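Ranger des livres à plat sur une petite étagère, vos avis ?

brume_de_mai
Bonjour à tous ! Je refais le coin lecture et je suis tombée amoureuse des petites étagères jaunes à côtés arrondis. La mienne, une Walano, a deux niveaux, rose en haut et bleu en bas. Grande question : vous couchez les livres ou vous les mettez debout ? Chez moi c'est un grand album, « A Shakespeare Story », et des classiques chinois à couverture bleu marine. Quelques vues du coin : 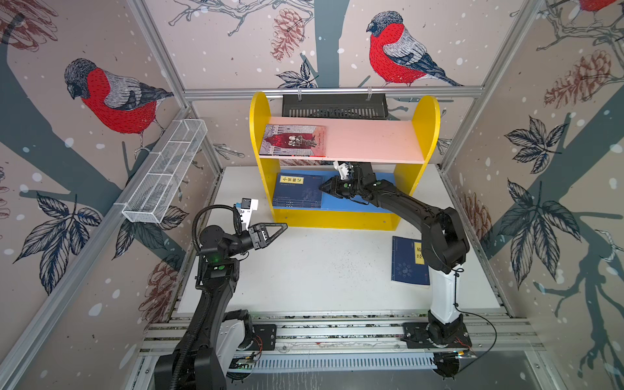
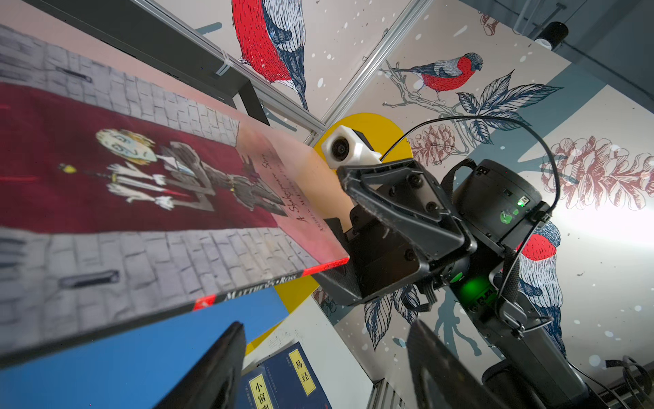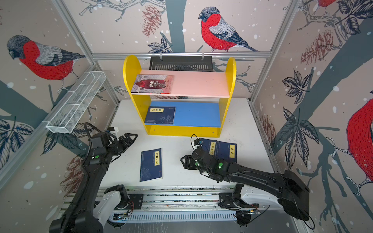
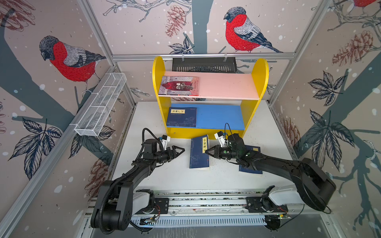
L'album est sur le rose dans toutes les vues, sauf la deuxième où on le voit de près.

papivore62
Superbe, ce jaune ! Et le papier peint avec les grands oiseaux et les pommes de pin, j'adore. Couchés, sans hésiter : les étiquettes 笑林广记 et 小窗幽记 sont trop jolies pour rester cachées.

Skudico
Pas d'accord. À plat, dès qu'on empile, il faut tout soulever pour prendre celui du dessous. J'ai 412 livres à la maison, tous debout, et je m'y retrouve très bien.

papivore62
Pour 412, d'accord ! Mais là on parle d'une poignée de livres, et les brochures souples s'affaissent quand on les met debout.

lune_et_encre
Je couche les miens par piles de quatre au maximum, les grands formats dessous. Et pour l'album de Shakespeare, la couverture avec le tapis rouge mérite d'être vue, je le laisserais seul sur le rose.

brume_de_mai
Vendu ! Le rose pour Shakespeare, le bleu pour les classiques. Je commence par le 易经 ce soir :)

Sujets similaires
Étagère Kedix : quelle charge par niveau ?
Papier peint Langat dans un coin lecture
Vos albums illustrés préférés (620 réponses)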